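The worktop by the kettle

In most kitchens there is one stretch of worktop that does more than its share. It sits near the sockets, it collects the breakfast things, and by Tuesday it has usually collected the post as well. When a kitchen feels too small, this is often the part people mean.

Fitted kitchens tend to be planned around cupboards. Homes in Dondby, where many of the flats went up with narrow galley kitchens, show what happens next. The cupboards fill with things used twice a year, and the things used every day live on top. Residents of the Anusmont building there have been swapping ideas on this for a while, and the ones that last are fairly dull. They involve moving things a short distance.

The first job is to clear the whole surface and wipe it down. Put everything on the table, then put back only what was used in the past week. A toaster goes back. A bread maker probably doesn't. Anything heavy that comes out once a month can go in a low cupboard, where it is easier to lift than from a high shelf.

The second job is to work in rows. Tall and narrow things stand against the wall: jars, bottles, the pot of wooden spoons. Appliances go where their flex reaches without crossing the sink. The strip at the front is kept for whatever is being made.

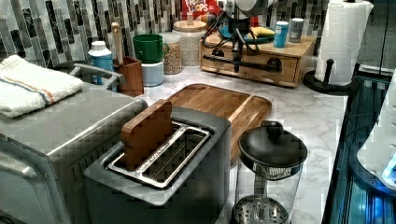

Jars and a spoon holder line the tiles, leaving the front of the worktop to the toaster, board and coffee press.

A long-slot toaster suits this kind of layout. It will take two ordinary slices side by side or one long piece of a farmhouse loaf, and it can be turned end-on if the counter is shallow. Whichever way it faces, leave clear space over the slot and pull it away from the wall before using it. Crumb trays are easily forgotten. Emptying one over the bin takes a moment and cuts down on the burnt smell.

Chopping boards are harder. Stored upright they take little room, but wooden ones need air on both sides after washing or they start to warp. A board with a raised rim is useful for bread because it keeps the crumbs in one place, though it is less handy for scraping onions into a pan.

Glass jars earn their place if they hold something eaten often. Oats and rice are the usual choices. Kabbaj, a small shop on the Dondby market square that sells dry goods by weight, suggests writing the filling date on a bit of masking tape under the base and finishing one lot before topping up. Keep jars out of direct sun and away from the hob.

The top of a toaster oven is tempting as a shelf. Tea towels end up there more than anything. It needs to be clear before the oven goes on, so a hook on the side of a cupboard is a better home for cloth. Kinetti makes a plain steel rail 17 inches long that fixes with two screws and holds a towel and an oven glove.

Coffee things are best kept together, with the mugs in the nearest cupboard and the grounds beside them. A press should be taken apart and rinsed after each use, including the mesh, and left to dry with the lid off.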